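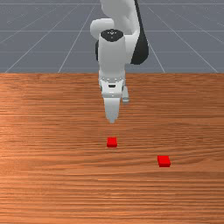 Figure 1. Two small red cubes on a wooden tabletop.

Finding Red: A Colour Survey of Canddale
Project report by Keerthana Sundaram and Olanrewaju Garba
Project tutor: Meenakshi Thevar

Why we picked red

We wanted a project that would get us out of the building, and colour seemed like something you could study with a notebook and a decent pair of shoes. At first we planned to record every colour in the town centre. We tried that on Tanda Street for one lunch break and had to give up before we reached the bank, there was simply too much of it! Grey alone filled two pages. So we chose one colour and went looking for it properly.

Red won because we both thought we already knew where it was. Letter boxes, stop signs, sale posters. Our question was: where does red turn up in Canddale, who put it there, and has it been allowed to fade?

How we did it

We walked the same loop each time, starting at the station steps, going up Tanda Street, round the market square and back along the canal path. We did it in the morning, at noon and again just before the street lights came on, all during September. Anything red that stayed in place went into the notebook. Cars, coats and shopping bags did not, although Olanrewaju argued hard for the red van that never seems to leave the side of the chip shop. (It isn't in the results.)

Deciding what is red is much harder than it sounds. Is a brick wall red? Is a rusty gate? To settle the arguments we made a set of 40 painted cards, running from deep orange through to purple, and held them up against whatever we were looking at. If the nearest match was one of the cards we had agreed to call red beforehand, it counted. The paint came from Zidura, the hardware shop next to the square, where Thenmozhi Acharya let us have her leftover tester pots and spent a good while showing us how a drop of green calms down a bright red. We hadn't expected that at all and went straight home to try it.

We let the cards dry overnight and trimmed off the edges where the brush had left ridges. They should have been bigger. Ours were the size of a bus ticket, and on a windy corner they were a nuisance to hold flat.

We also asked 70 people in the square one question: "What colour is this town?" They could say anything they liked, and we wrote it down word for word.

What we found

We recorded 295 red things on the loop. Of these, 177 were on shopfronts: signs, door frames, window lettering, awnings and sale stickers. That is exactly 60 per cent, which pleased us more than it probably should have. The rest were mostly road signs, doors of houses, railings, notices and bits of the canal lock.

Before we started we had both guessed that food shops would use the most red. They do use plenty, but the brightest stretch on the whole walk is a row with a key cutter, a phone repair place and a shop selling curtains. All three had chosen nearly the same card from our set. We went in and asked the curtain shop why, and were told the sign had been there when they moved in and it seemed a pity to waste it.

The best red, in our opinion, is at Pai, the bakery on the corner of the square. The door is a dark, slightly brown red and the paint has worn through around the handle so that you can see an older blue underneath, and under that a cream. Yamuna Rodrigues, who has run the shop since before either of us was born, remembers the blue. The cream was before her time. She asked us to let her know if we ever found out when it was from. So far we haven't, but the town library keeps old street photographs and we would love to go through them.

Morning, noon and evening

This was our favourite part. Red changes enormously through the day. At noon the railings by the lock matched a bright card, close to the colour of a ripe tomato. In the evening the same railings matched a card four places further along, and the green door next to them, which we had hardly noticed before, suddenly looked like the brighter of the two.

We read about this afterwards. In dim light the eye relies more on a different set of cells, and these respond poorly to red light and rather better to blue and green. It is called the Purkinje shift. Knowing the name made the next evening walk twice as much fun, and Keerthana's younger brother came along specially to watch the door.

One warning about our results here: we matched the cards in the same fading light as the railings, so the card was darkening for our eyes too. We think part of the four-place change came from wet paint on the railings reflecting the sky after rain, and we can't separate the two. Someone repeating this should note the weather every single time. We only began doing it halfway through.

What people said

Hardly anyone in the square said red. Grey was the most common answer, followed by brown, then green. One man said "beige, but I like it", and a woman waiting for a bus said it depended which way you were facing, and then pointed at the hill to show us what she meant. She was right: from the bus stop you can see almost nothing but trees.

We think people answer with the colour of the biggest surfaces, the walls and pavements and sky, while red is used in small pieces to make you look. It is everywhere on the loop but it covers very little of it. We would have liked to measure the area of red as well as the number of red things. That would need photographs taken from fixed points, and time we didn't have.

If we did it again

Bigger cards, as we said. A column for weather from the first walk. We would also split the list into painted, printed and plastic, as the printed signs had faded towards pink and the plastic ones had mostly gone chalky, and our notebook muddles them together.

Mrs Thevar has suggested that next year's group takes blue. We have left them our cards, the map of the loop and what remains of the tester pots, in the cupboard under the window.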